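Session 4 handout - Dishwashers: racks, arms and filters
Household Appliance Care, evening course, Drurton site
1/22/20

Notes typed up fast so you have them before the practical. Bring the sheet with you. Old clothes, sleeves that roll.

What we're covering

Taking out and putting back the parts an owner is meant to take out. Lower rack, upper rack, spray arms, filter. Nothing behind the kick plate, nothing with a wire going to it. That's session 7 and you need the safety talk first.

Before you touch anything

Machine off at the wall, not just at the button. If the switch is behind the next cupboard, find it, don't guess. Let it cool if it has just run. Towel on the floor in front of the door. A tray or washing-up bowl for the small parts - a saucer is not big enough, we found that out last term.

Don't lean on the open door. The hinges take a loaded rack and not much else. People kneel on them, then wonder why the door won't shut square.

Lower rack

Empty it. Pull right out, lift the front a little, then the whole thing comes up and off the door. Check wheels while it's out. They should spin freely and sit straight. Most clip on. A wheel that has gone stiff usually has hair or a bit of label round the axle, pick it out with tweezers.

Look at the coating on the wires. Where the plastic has split you get rust, and rust gets on to everything. Small splits can be touched up with rack paint (two thin coats, dry overnight between). Where the tips of the tines have gone on half the rack, price up a new one before you spend an evening painting.

Tines: on a lot of racks some rows fold. Small plastic clips hold them. Clips go brittle with age, so warm the rack in hot water before you force one. Note which way round it sat.

Upper rack

More variety here. Two main sorts of rail:

Rails with end caps. Pull the rack forward, open or unclip the cap each side, the rack rolls out. Put caps back on before you do anything else or the rack will end up on your feet.

Rails without caps. Rack lifts at the front past a stop. Look for the stop before pulling.

Height adjusters: either a lever each side or you lift one side at a time until it clicks. Both sides must be at the same height. If they aren't, the rack tilts, the upper spray arm catches, and the cups come out dirty. This is the single most common "fault" people ring up about.

Feed tube for the upper arm: on many machines it travels with the rack and meets a port in the back wall when the rack goes in. Check that it lines up. If the rack is at the wrong height on a single-port machine, no water at the top.

Spray arms

Lower arm - usually pulls straight up, sometimes a quarter turn. Upper arm - often a ring nut underneath, and watch it, some are reverse thread. If it's getting tighter you are going the wrong way. Hand only, no pliers on plastic.

Hold the arm up to the light and look along the holes. Blocked ones: cocktail stick, not a metal pin, you will widen the hole and change the spray. Shake it. If it rattles there's something inside, generally a seed or a chip of glass. Rinse from the middle outwards under the tap. Limescale: soak in warm water and citric acid, 20 minutes, rinse well.

Refit, then spin with one finger. It should go round on its own for a bit. If it stops dead, something is catching or the nut is too tight.

Filter

Cylinder part first, turn it anticlockwise, lift. Flat part comes after. Wash in warm soapy water with a soft brush. An old toothbrush is fine. No wire wool on the mesh.

With the filter out, look in the sump with a torch before putting fingers down there. Broken glass sits there for months. Use gloves or a spoon.

Going back in: flat part down, cylinder in, turn until it stops. Tug it. A filter that lifts with a tug isn't locked, and bits will get past it to the pump.

Door edge and seal

Everyone skips this. Wipe along the bottom lip of the door and both sides, the water never reaches there and it goes slimy. Seal: damp cloth, fold the rubber back gently, wipe in the groove. Any splits, write it down, don't glue. A seal is a cheap part.

Detergent drawer - open, wipe, check that the catch springs. Dried powder round the hinge will stop it opening mid wash.

Handling plastic parts

General point for all of the above. Two hands. One holds the part, the other steadies or turns it. Most breakages in the practical are from somebody twisting one-handed while the other hand holds the torch. Put the torch down or get your partner to hold it.

If a part won't move, stop and look at it from the other side. There'll be a tab. There is nearly always a tab.

Keep parts in the order they came off, left to right in the tray. Goes back right to left.

Running it after

Empty run, hottest programme, cleaner or citric acid in the bottom. Listen at the start: a steady swish is good, a knock every turn means an arm is hitting something. Open after it finishes and look for water standing in the bottom. A little in the sump is normal, a puddle over the filter isnt.

Practical - work in pairs

The bench machines are the Evell and the Vetis. Rails are different on each so do both if there's time. The Woldemariam unit is for looking at only, door hinge is off.

Task 1. Remove lower rack, check wheels and clips, write down anything loose.
Task 2. Upper rack out and back in. Change the height both sides and change it back.
Task 3. Both spray arms off, clean, refit, finger spin.
Task 4. Filter out, sump check with torch, filter back, tug test.
Task 5. Door lip and seal.

Swap over half way so you both do an upper rack. I'll come round and check before anyone shuts a door.

Log sheet

Fill in as you go, not after. Machine, part, condition, what you did. "Fine" is not a condition. Write clean / scaled / cracked / stiff / missing. If something was already broken when you opened it, say so and show me.

For next time

Read the rack and filter pages in your own machine's manual, or a friend's. Find out which rail type it has. If you've got no dishwasher at all borrow one of the manuals from the shelf. Bring one question.

Reminder that the written sheet on washing machines is due in February. Several of you still owe me the one on fridge seals aswell.

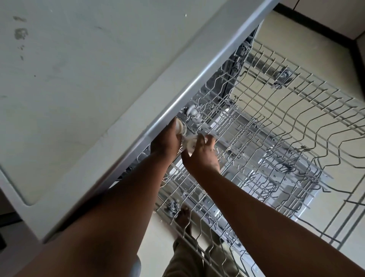 Dong-hyun Do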